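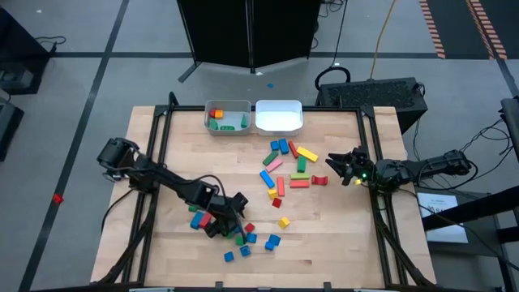
Ticket: right gripper drifts during remote demos, block sorting task. The right follower arm stops tracking its leader after a while. When the operator closes the leader handle, the gripper closes late or only part way. The left arm on the same table has no such trouble. The task is the usual one, blocks go from the tabletop into the two bins, and the long yellow block is the worst case on the right side because it needs a full close. The green LED on the right wrist stays lit the whole time, so we ruled out a power drop there early on.

Setup: two arms, Siditeo teleop software, Niltow recorder at 36 frames per second.

Tried so far:

Restarted the Siditeo server. Fine for 5 demos, then the lag came back.

Swapped leader handles left to right. Fault stayed with the right follower.

Reseated the cable at the right arm base. No change.

Checked the log. Command delay on the right gripper channel climbs to over 730 ms, and the joint channels stay normal.

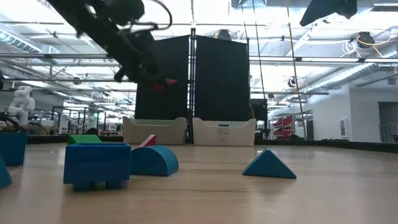 Gripper with red fingertip pads over the blocks, bins at the back.

Update, Thursday: Diệp support asked for the gripper channel settings. The right one had its message queue set to 90 and the left had it set to 1. Old commands were piling up and being played back late. Set the right to 1 and restarted.

Ran a full set of demos after that with no lag on either side. Demos recorded with the old setting are tagged "late grip" in the Sutaseo project and should be left out of training until someone has gone through them.

Status: waiting one more session before closing. The default in the config template still needs to be changed.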